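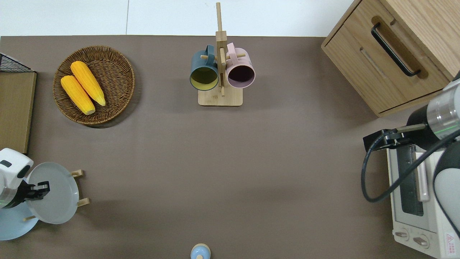
Kitchen tips from the Enance open day

Enance opened its test kitchen to the public on 15 August 2024, and I went along with a notebook. The company is teaching a pair of robot arms to do small kitchen jobs: putting plates in a rack, hanging up mugs, opening a drawer, loading a toaster oven. I write about storage and tidying, so I spent most of the afternoon looking at how the kitchen was laid out. The people who work there have had to think hard about where things go, and a good deal of it is useful in an ordinary home.

The demonstration was led by Uyên Nông, who sets up the kitchen each morning. Tùng Lò ran the arms from a desk at the side. Visitors went in groups of eight and each session lasted a little under half an hour. The tips below are from my notes, with a few things I have tried since.

Keep the middle clear

Everything on the table lives round the edge. The centre is left free for work, and whatever is being used goes there and then goes back. Uyên said the team started with things spread evenly over the surface and the arms kept having to reach over one item to get at another. I do the same at home with the kettle and the bread bin.

To try it, take everything off your worktop and wipe it down. Put back only what you use every day, starting at the back and the sides. Stop when you reach the part where you chop. If there are things left over, they need a cupboard.

Mugs on a post

A wooden mug rack with pegs takes up very little room at the base. Put it at the back, with some space on either side. You need more than you think, as a mug comes off a peg sideways before it goes anywhere else. Mine used to stand hard against the wall tiles and I chipped two handles that way.

Load it evenly. One mug on each side is steady, but two heavy mugs on the same side will make a light rack lean. If yours rocks, stick felt pads under the base.

Different coloured mugs are a help too. Tùng can say "the pink one" and everybody knows which he means. In a house with children it saves arguments.

Plates upright

The test kitchen uses a small wooden plate rack. Standing plates on edge means you can take the one you want without lifting a stack. Tùng has logged 3,730 attempts at picking up and putting down plates, and 2,523 of those ended with the plate properly seated in the rack. He was open about the rest. Most of the misses were plates that went in at a slant and leaned on the next one.

The cure works for people as well. Lower the plate straight down until you feel it touch the bottom, then let go. If you let go early it tips. Leave a gap between plates when they are wet so that air can get round them. Oil a bare wooden rack every few months with food-safe mineral oil, and dry it on its side if it has been standing in a puddle.

Baskets for vegetables

A round wicker basket is good for things that roll. Corn on the cob is a nuisance on a flat surface and sits well in a basket. For keeping, leave the husks on and put it in the fridge, and eat it within a couple of days. Once husked it dries out quickly, so only bring out what you are going to cook.

To clean wicker, shake it out over the sink, go over it with a dry brush, then wipe with a damp cloth. Don't soak it. Stand it somewhere airy until it is fully dry, or it will smell.

Handles you can get hold of

Bar handles are easier than knobs for anyone with a weak grip, and easier for a robot too. A bar lets you hook your fingers behind it and pull with the arm. When you fit one, measure between the screw holes before you buy, and check that the screws are long enough for the thickness of the drawer front. Uyên had changed the drawer fittings once already, from a brand called Veno to one called Kong, as the first lot worked loose. A drop of thread-locking fluid on the screws would probably have done the job.

If a drawer sticks, rub a candle stub along the wooden runners before you start planing anything.

Toaster ovens

Give a toaster oven room. Check the manual for the clearance, and keep baskets, tea towels and paper away from it. Make sure the door can open fully with nothing in front of it. Read the warning label while the oven is cold and leave the label on.

Empty the crumb tray once a week. For baked-on grease, make a paste of bicarbonate of soda and water, leave it on the tray for an hour and wipe it off. Keep the paste off the heating elements. The glass can be done with a damp cloth and a little washing-up liquid once the oven is unplugged and cool.

Cables

Cables were a popular question from the visitors. Leave enough slack for whatever moves, and clip the rest out of the way. At home that mostly means the toaster and the mixer. A hook-and-loop strap costs very little and does the job better than a wire tie, which can cut into the covering. Never run a flex behind a hot appliance or let it hang over the front of the worktop.

Going to see it

The open day had 166 visitors and the next one is planned for December. Groups will be the same size. Entry is by the side door next to the Zulov paint shop, and there is a step. Bring a jumper, as the air conditioning is strong. You can ask as many questions as you like, but visitors stay behind the line on the floor while the arms are switched on.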